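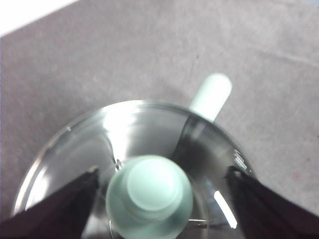 A glass lid with a mint-green knob, the part of a breakfast machine that gets lifted most.

I have lived in 9 apartments and loved exactly one kitchen, and it was the smallest of the lot. It was a galley in Astport, so narrow that the oven door and the refrigerator door could never be open at the same time, and it taught me to care a great deal about any appliance that could do two jobs in the space of one. So when the combination breakfast machine started creeping back into kitchen stores and onto my friends' counters, I was already in love before I'd cooked an egg on one.

You know the sort. A hot press for sandwiches at one end, a little pot at the other, and one base under the pair of them. My grandmother would have called it a gadget and put it in the cupboard above the coats. I call it breakfast for one and a half people (the half being whoever wanders in and says they aren't hungry), and I have been cooking on nothing else before ten in the morning since December.

Let me start with the pot, which I think gets overlooked. Everyone buys these for the toasted sandwich. The sandwich is wonderful, I'm not going to argue, but the pot is where the mornings get good. Oatmeal in a small pot tastes better to me than oatmeal in a big one, and I will defend this at length. You stay close to it. You stir it properly. A glass lid helps enormously, too, because you can peek at the simmer without letting it all out into the room, and milk gets away from you so much less often when you can see it thinking about it.

And please, look after the knob! A lid lives or dies by the bit you hold. I like one with some height to it, so there's room for your fingers and the corner of a dish towel. Tighten the fitting once in a while if yours has a screw, and dry that part well after washing, because water loves to sit under there.

Then there's the color. Mint green on a kitchen counter at seven in the morning does something for me that coffee only finishes off. I went through the black-and-steel years like everyone else, and my counter looked like the inside of a camera bag. A pale green machine with rounded corners is a cheerful thing to walk toward in your socks. The silver bits — a curved handle, a pair of knobs — look like they were borrowed from an old diner, and I mean that as the highest praise.

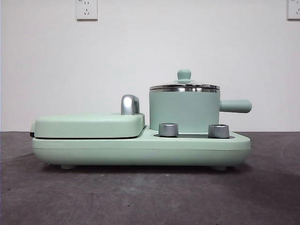
The shape is the whole reason it earns a spot on the counter, says Jayasinghe, who gave up a toaster oven for one and hasn't missed it: long and low goes against the wall, and then you still have a place to chop. The toaster oven only ever collected mail on top.

I think that's right, and it matters most if your counter is a single run with a sink in the middle of it. Measure first. Leave a hand's width behind for the cord, and more above than you expect, so that the press can swing all the way open and the steam has somewhere to go that isn't the underside of a cabinet. My friends in the Rellano building, where the kitchens are really just a hallway with ambitions, keep theirs on the table and carry it to the sideboard when company comes.

As for what to cook, go gently to begin with. Day-old bread presses better than fresh. Butter the outside, and spread it thin all the way to the crust. My standing order is sharp cheese with sliced pear and a scrape of mustard, pressed until the edges seal, with two eggs simmering next door. Start the eggs first. By the time the sandwich is done they're ready for cold water, and you've used one outlet and made a very small amount of mess.

Soup is the winter surprise. A cup of last night's broth, a handful of frozen peas, whatever noodles are at the bottom of the bag, and a grilled cheese to go with it. There's a lunch counter in Winent that has served that same plate for as long as I've been visiting, and I've stopped ordering it there now that I can make it at home in my pajamas (I get the pie instead).

Cleaning is easy if you do it while the plates are still a little warm. Unplug it, wipe the crumbs out with a damp cloth, and keep metal scrapers well away from any nonstick surface. Cheese that has welded itself on will soften under a wet paper towel. Wash the pot and the lid by hand with everything else, and leave the lid to dry on a folded towel, knob side up, ready for tomorrow's oatmeal.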